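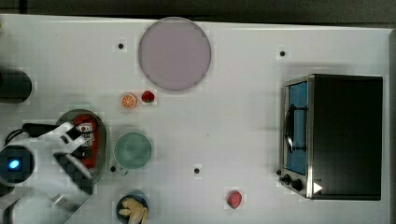 New in the reading room: the Kokkinos sketchbooks

The family of the painter Vasiliki Kokkinos has given two of her sketchbooks to our library in Cadley. They can be seen from October, on request at the front desk.

Kokkinos was the younger daughter of a frame maker in Vusville. Her father wished her to keep the accounts of the shop, and she did this for 15 years. In the evenings she took lessons from Gerasimos Dimitriou, an engraver, who taught her to draw with a hard pencil and never to use the rubber. One can still see this habit in the books - the wrong lines are left standing beside the right ones.

The first book has 100 pages, mostly harbour views and portraits of neighbours. The second is from her years in Wonduteo, when she already worked in colour, and it includes the studies for her altar painting at Ticona. Until now these studies were known only from a letter to her cousin.

Pao-chu Ho has prepared a short catalogue, with 200 copies printed. Members may take one free of charge. Please bring only pencils into the reading room, and leave your bags in the lockers.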